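Pearce Under-Counter Deposit Safe

The Pearce is a cash deposit safe with a built-in bill reader, made by Cirnden for shops, cafes, takeout counters and other businesses with one to four cash drawers. Staff feed bills into the reader during the shift. The safe checks each bill, counts it, credits it to the person who is logged in and drops it into a locked cassette. Staff can put money in but can't take it out. The cassette is opened by a manager or by your cash pickup company, depending on how you set it up.

It replaces the drop slot and envelope method many small stores still use. With envelopes, someone has to open, count and write down every drop, usually at closing. With the Pearce the count is done when the bill goes in, and the end-of-day total prints on a slip.

Three versions

All three versions use the same steel body and the same bill reader. They differ in how the cassette is secured and what is included for reporting.

Pearce Basic is $2,093. It has a single-bill reader, one cassette, a keypad, a slip printer and codes for staff and managers. Reports are printed at the safe only.

Pearce Plus is $2,311. It adds a network port and a one-year subscription to Bimance, the reporting software described further down.

Pearce Twin is $2,663. It has everything in the Plus, with a second locked compartment for change rolls and spare drawers. The second compartment has its own door and its own time delay.

Prices are for the safe alone. Delivery, anchoring and setup are quoted separately and depend on your floor and how far you are from our Plultwood warehouse.

What the reader takes

The reader accepts US bills from $1 to $100, face up or face down, in any of the four directions. Bills go in one at a time. Folded corners should be straightened first. A bill that fails the check comes back out the same slot and is not credited. If a bill comes back twice, set it aside and show it to a manager. A rejected bill may be fake, but far more often it is torn, taped or damp.

The reader does not take coins, checks, coupons or foreign money. For those there is a flat manual drop slot in the top of the door. Anything put through the manual slot should be in a sealed envelope, and the user types the amount on the keypad first. The slip will show it as a manual drop, separate from counted bills, so it is clear which part of the total was checked by the machine and which part was typed in.

If you take in a lot of cash at once, as a car wash or a bar might, feeding bills one by one will feel slow. Those customers are better off with a bulk-feed model. We sell two of those and can send you the details.

Size and weight

The Basic and Plus weigh 68 pounds empty and fit under a standard counter. The Twin is the same width and depth but taller, and it will not fit under every counter. Measure the clear height before you order it, and measure from the finished floor. Rubber mats, raised platforms and cable trays all take away from the space you have.

The door opens to the right on every version. It needs to swing fully open for the cassette to slide out, so leave room on that side. We get a fair number of calls from stores that boxed the safe in between a cabinet and a trash can and then had to pull everything out on the first pickup day.

Anchoring

Every Pearce must be bolted down. There are four holes in the base, and the bolts for concrete floors are in the box. For wood floors you need a backing plate, sold separately. At this weight two people can carry an unbolted safe out the door, and most insurers will not treat it as a safe until it is anchored. Ask your insurer what rating and what anchoring they want before you order. Some also want a photo of the bolts before the cassette goes in.

If you rent your space, get written permission from the landlord to drill. It is a common cause of delay, and we can't schedule an installer until you have it.
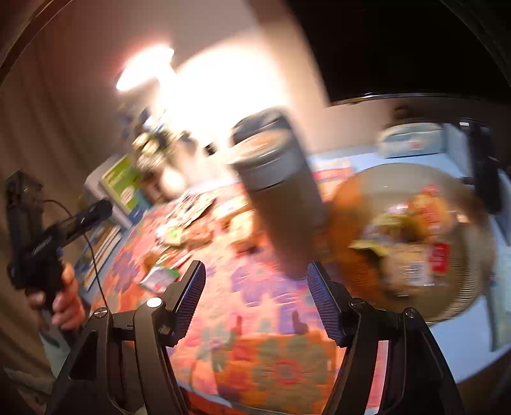

Power use is low. The safe plugs into a normal grounded outlet and should have that outlet to itself, or share it only with small items such as a register. Do not put it on the same circuit as a refrigerator, an ice machine or anything else with a motor that starts and stops. Voltage dips can reset the reader in the middle of a deposit. The bill is not lost when this happens, but the record will need a manager to close it out.

If the power fails, the door stays locked and the records stay in memory. The keypad has its own battery, so a manager can still open the door. The reader will not take bills until the power is back. Keep a few envelopes near the safe and use the manual slot in the meantime.

Codes and users

The manager sets up each staff member with a personal code. Codes should not be shared. The main value of the safe is that each deposit is tied to one person, and that stops working as soon as two people use the same number.

There are three levels. Staff can deposit and print their own shift slip. Managers can do that, add and remove users, print full reports and open the door after the time delay. The pickup level can open the door only, and only within the hours you set. If your cash company comes on Friday morning, you can limit that code to Friday morning.

The time delay is set to ten minutes when the safe leaves us. You can make it longer or shorter in the manager menu. A delay discourages robbery because a manager can't open the door right away even if they are forced to enter the code. Put the supplied sticker on the front door of the store where people will see it.

There is a silent alarm code as well. It opens the door in the normal way, with the delay, and closes a contact on the back of the safe. The contact does nothing until your alarm company wires it to your panel.

Bimance reporting

Bimance is the software that comes with the Plus and Twin. It collects the records from the safe over your network and shows them on a web page. You can see what is in the cassette now, who deposited it and when, and how full the cassette is. It will email the day's total to you or your bookkeeper at a time you choose.

It is useful if you have more than one store, or if the owner is not on site. If you run a single store and you close it yourself, the printed slips give you the same totals and the Basic will do the job.

The first year is included. After that it renews yearly, and we will send the renewal price a month ahead. If you decide to let it lapse, the safe keeps working as a Basic and nothing needs to be changed at the store. Past records can be downloaded as a spreadsheet for 90 days after the subscription ends.

Bimance does not connect to your register. Matching safe deposits to register sales is still done by you or your bookkeeper.

Same-day credit

Some banks will credit your account for money in the safe before it is picked up. This is sometimes called provisional credit. It is an agreement between you, your bank and your cash pickup company, and we are not part of it. If you want it, ask your bank first whether they accept the Pearce Plus or Twin. The Basic can't be used for it because it has no network port. There is normally a monthly fee, and a bank may ask for a minimum volume.

Care

Clean the reader once a week with a cleaning card. A box of cards comes with the safe. Stores that handle greasy or dusty bills, such as fried food counters and feed stores, should do it every two or three days. Most reader jams we hear about are cleared with a card.

Do not spray anything into the slot. Wipe the keypad with a cloth that is slightly damp and leave it to dry. Keep drinks off the counter directly over the safe — the manual slot is sealed against dust, but it is not sealed against a spill.

Printer paper is the same narrow thermal roll used in many card terminals. The slips fade over time, faster in sun or heat, so scan or copy any you need to keep for tax records.

Warranty and service

The body and door are covered for five years, the reader and electronics for two. Batteries, paper and cleaning cards are not covered. If the reader fails in the first two years, we ship a replacement and talk a manager through the swap by phone. It takes four screws and one cable. The old reader goes back in the same box with the prepaid label.

Damage from a break-in or attempted break-in is not a warranty matter and should go to your insurer. We can supply a written repair quote for the claim.

Ordering

Basic and Plus are kept in stock. The Twin is built to order and takes three to four weeks, longer in February when the factory closes for maintenance. To get a quote, send us the store address, the floor type, the clear height under the counter and the number of people who will need a code. Tell us too if there are stairs or a narrow door on the way in.

Unused safes in the original crate can be returned within 30 days. Once a safe has been bolted down it can't be returned.

Contact us | Delivery and returns | Privacy | © Cirnden Cash Equipment, Plultwood. All rights reserved. | Back to top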